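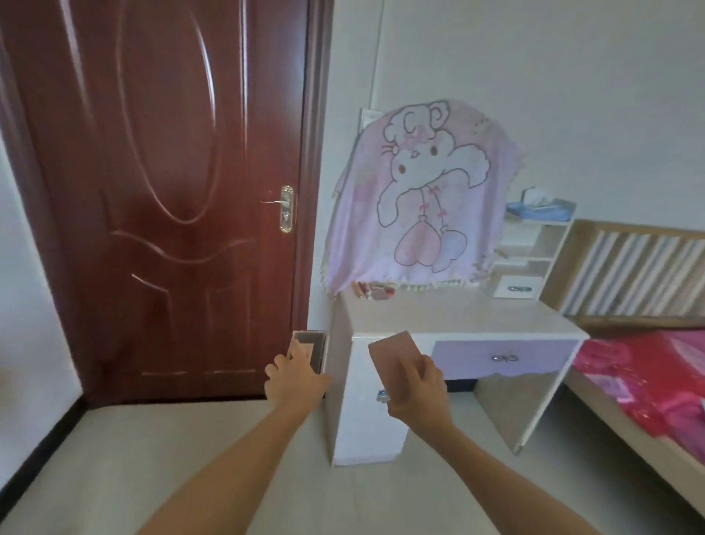

Shuzhen Meng
Rentals and move-ins, Watby rooms

Print this page | E-mail this page

Small room FAQ - desk, table, wall stuff

Last updated 15 Apr 2024

Is the white desk staying in the room?
Yes. Desk and the shelf unit on the back of it, both stay. The lavender drawer too obviously. Please don't paint over it, we had that once.

Can I take down the pink cloth with the cat?
Sure. Fold it, put it in the cabinet part of the desk. Don't iron the lacy border on high. If you keep it up, wash it cold every 2 months or so, it picks up dust.

What goes in the cubbies?
Whatever you use every week. Flat things (cards, boards, thin boxes) stand up on edge, not in a pile. Piles fall over and then you're hunting for the one on the bottom.

Where do I put combs, bottles, face stuff?
On the wooden table, along the wall. Tall bottles at the back, small ones in front, so you can see what you own. Combs flat.

Lids on? I have little clear cases and never close them.
Close them. Pads get dusty fast. If a case won't shut any more, toss it - Ollach in town has new ones.

Can I leave soap on the bare wood?
No. Use a dish or a tray. Wet soap leaves a pale ring and it doesnt come out.

Can I use the whiteboard?
Yes, dry erase only. Leave the board on its hooks please.

My key sticks.
Lift the lever a bit, then turn. If it still sticks write to me. No oil in the keyhole.

How do I clean the carved part of the door?
Dry paintbrush, soft one, for the grooves. Then a damp cloth. Dresow wax once a year, I do that in November so you can skip it.

And the floor?
Light tile, shows everything. Sweep first, then mop with warm water and a drop of dish soap. Rinse the mop more then you think you need to.

How long does a full tidy take?
37 minutes last time I did it, with the drawer. Without the drawer a lot less.

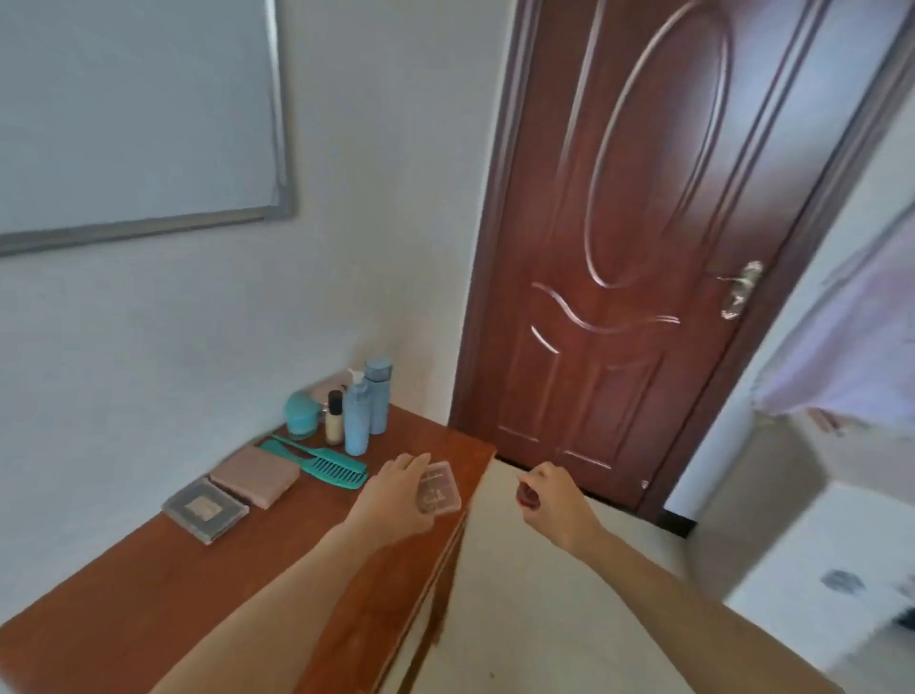 The drawer is what eats the time, so do it last. Take everything out, wipe, put back only what you'd miss. Old receipts, dried up pens, samples - out.

Anything I shouldn't keep on the table?
Hair dye, nail polish remover, candles. Red-brown finish, it marks easy. Bathroom shelf for those.

Contact: Shuzhen Meng, Watby rooms | Copyright 2024 Watby | Back to top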